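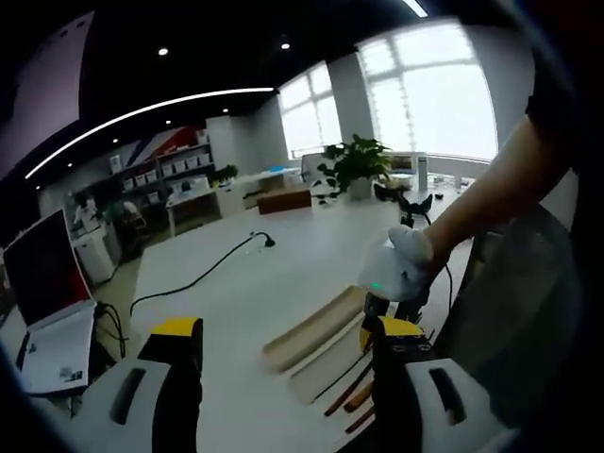 Bench layout at Ganthorpe was revised in April, and the shared table is now treated as three zones: assembly, power and screens. Small parts are kept on trays in the assembly zone. The two beige trays and the thin brown sticks beside them belong there, and white gloves are worn for handling. Long leads are the remaining problem. A black cable lying across the white tabletop takes up working space and catches on trays when they are moved, so leads over five metres should be coiled and returned to the shelf unit after use. Laptops stay on the left.

Samran Kaewsai has ordered 700 cable ties, product line Skesow, for delivery to Uderwood. Requests for extra trays go to Alfredo Dumlao, quoting job 1665. Trays are issued in packs of eight.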